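## Who takes the old computers apart?

When a school or an office gets new computers, the old ones have to go somewhere. A lot of them from the Zivedgate area go to a workshop called Lelar. It handles about 3000 old computers a year. Some get fixed and sold again. The rest are taken apart so the metal and plastic can be recycled.

Six people work on the floor at Lelar. For a long time they did every job by hand. They carried the computers in, opened them, pulled out the parts and sorted the parts into tubs.

One of the first parts to come out is the hard drive. A hard drive is where a computer keeps its files: photos, letters, homework, lists of customers. You wouldn't want a stranger reading yours, so every drive has to be removed and wiped. Wiping means clearing everything off it. If a drive can't be wiped, it gets shredded.

### The same move, over and over

Taking out one hard drive is easy. You lean over, press a latch, pull, and put the drive down. Doing it all day is harder on the body. Your wrist turns the same way each time and your back stays bent. People who do this kind of work can get sore hands that take months to get better.

A job that is the same each time is the sort of job people try to give to a robot. Giving a job to a machine is called automation. At Lelar, a robot arm now does some of the work with the drives. The staff call the whole set-up Flullov, after the folder on the computer where its programs are saved.

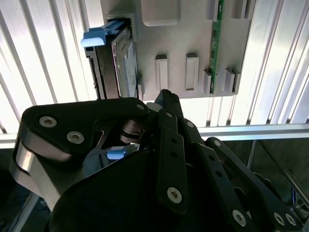
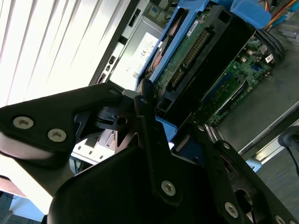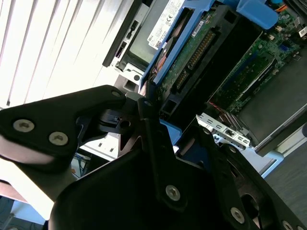
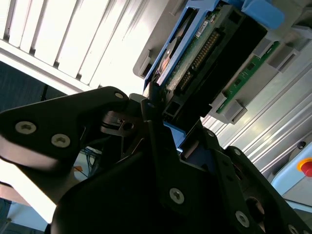 A robot arm doesn't know what a computer is. It has to be set up for each kind of thing it will handle, and people do the setting up. They work out where the gripper should go, how far it should close and how hard it should squeeze. Too hard and a part could crack. Too soft and it could slip. It helps when a part has something easy to get hold of. Many drives sit in a plastic carrier, like the bright blue ones in the pictures, and a carrier is a better thing to grab than the green circuit board on the drive itself. The board has small parts on it that shouldn't be knocked.

### What can go wrong

Computers aren't all built alike. In one case the drive lies flat, and in another it stands on its side. Some have a latch and some have screws. Old ones can be dusty or bent. A person sees this and changes what they do without thinking much about it. A robot may just stop, or close its gripper on nothing.

In October the workshop gave the robot 600 drives to move. It moved 536 of them without help. For all the others, a person had to step in and finish the job. Each of those was written down, and the notes are used to make the program better.

There is also a rule about where you can stand. No one reaches into the robot's area while it is moving. Machines like this have an emergency stop, a big red button that is easy to hit in a hurry. Everyone at Lelar learns to use it on their first morning, even the people who only work in the office.

### What changed for the people

Prasetyo Pattinasarany used to spend most of his shift pulling drives. Now he looks after the robot for part of the day. He brings it computers with the lids already off, watches how it goes, and fixes things when it gets stuck. After lunch he tests old computers to see which ones can be sold again. He likes the testing best. He finds the watching a bit dull.

He had to learn new things to do this. He took a course in how to program the arm, and it took him a while to get used to it. At first he was slower with the robot than he had been with his hands.

Some people at the workshop were worried when the robot came. They wondered if there would be enough work left for them. That is a fair thing to ask. When a machine takes over a job, a boss can use the spare time for other work, or can decide to hire fewer people. At Lelar all six kept their jobs, and more computers are being repaired than before. Other workplaces have made other choices.

### Words to know

**Automation:** using a machine to do a job that people used to do.

**Gripper:** the "hand" on the end of a robot arm.

**Hard drive:** the part of a computer that stores files.

**Carrier:** a plastic holder that a hard drive fits into. It is also called a caddy.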